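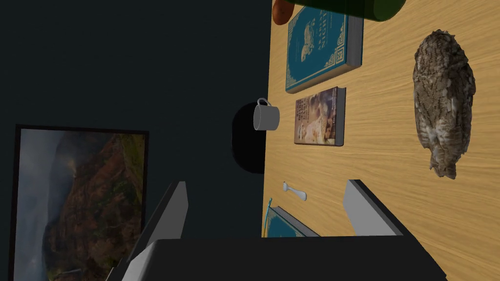 Not for another ten years, was the answer from one visitor in the front row at Rarnalside, when the demonstrator asked who would let a machine tidy the living room. A few people laughed. The demonstrator said ten years sounded fair for the whole room, but that clearing one table was a job they could talk about now.

I went to the open day on 10/08/2024 to find out how far the household work had got. The hall belongs to Mivholm, which has used it since May. Entry was free and the tour lasted 54 minutes.

Most of the practice is done in simulation. The table at the top of this page is one of the rendered ones, with books, a white mug and an owl figurine on it. Staff can run a task like this 1000 times overnight, and no crockery gets broken. The books are harder than I expected. A book lying flat gives two fingers very little to hold, and pushing it to the table edge first takes time. Mugs are easier if the handle is within reach.

After the simulation room we saw a real arm, called Tejada, put cups on a shelf. It was given 12 cups and placed all but 2. One went over on its side and one was left where it was. The arm was slow. I could have done the same job in a minute, and it took most of our stop there.

The shop-floor side was further along. A firm from Stistitz showed shelf restocking with boxes of one size, and that ran without a hitch while we watched. When someone asked about soft bags of rice, the reply was that those are still done by hand.

There was tea afterwards, served by people. Parking at Rarnalside is poor and the bus stops at the far gate, so allow for the walk. The next open day has no date yet.

Related items
Warehouse visit: Stistitz packing line
Do robot vacuums cope with stairs?
Mivholm opens its hall to schools
Window-cleaning machines compared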